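Ticket 2603: Towel slides off the end of the fruit tray
Category: Household Help > Kitchen and Storage
Status: open, waiting for customer

Opened by Anežka Jurčo

Hello, I am writing about the Flakton tray which I use for citrus fruit. I bought it in June together with the towel liner instructions from your page. The instructions say to cover the tray with one bath towel, push it into the corners, and fold the rest over the walls. I did this three times and I have the same problem every time. The towel stays well on the long sides, but at the left end it does not cover the rim.

My second question is about the fruit itself. I want to know which pieces can lie together in the tray and which should stay outside. I have oranges of different sizes, one small red fruit, and one yellow-brown fruit with the form of a pear. I do the sorting on the bed because my kitchen table is too small.
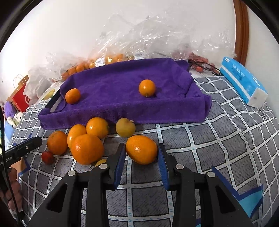
Attachment 1. Fruit on the bed cover, tray behind with the purple towel.

The towel measures 48 inches on the long side. I did not cut it and I would prefer not to cut it.

Reply from Jolán Major, Alison Home Support

Dear Anežka, thank you for the clear explanation. I have some questions before I can advise you.

1. Did you start to push the towel from the middle of the tray or from one end?
2. Do you put the fruit in before or after you fold the towel over the walls?
3. Is there more cloth left over at one corner than at the others?

About the fruit: please keep any soft piece apart from the firm ones, and look at the red one on all sides before you put it in. Large oranges should have some free cloth next to them.

Reply from Anežka Jurčo

Thank you for the quick answer. I started from the right end, and I put the fruit in after the folding. And yes, there is extra cloth. It makes a thick corner and I can not press it flat.

I made two groups, large oranges with the red fruit on the left, and the smaller ones on the right. Between them I left the towel free, as you wrote. The red one has a brownish rough place on the top. Is this only the skin, or should I eat it first?

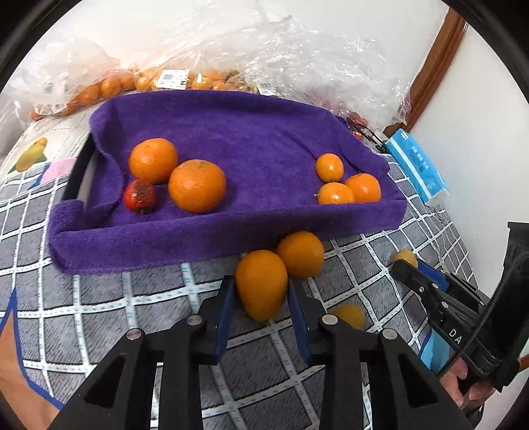 Attachment 2. Two groups in the tray. Black rim without towel at the left end.

The other pieces are still outside because I am waiting for your advice about the space.

Reply from Jolán Major, Alison Home Support

I think the towel is placed too far to the right. Please take all the fruit out and lift the towel completely. Lay it again with the center of the towel on the center of the tray, and press the two ends first. Only then do the long sides. If the rim still shows, turn the towel a quarter and try once more. A liner from Dubey is also possible, but I would first try with what you have.

For the red fruit, I can not say from a photo. Press it gently with the thumb. If it is soft under the rough place, use it today. If it is firm, it can stay, but check it again tomorrow.

Please write to us if it helped. Without an answer, the ticket closes by itself after 9 days.

Last updated: Saturday, August 22, 2020
2 comments found this helpful
Tags: tray liner, towel, citrus, storage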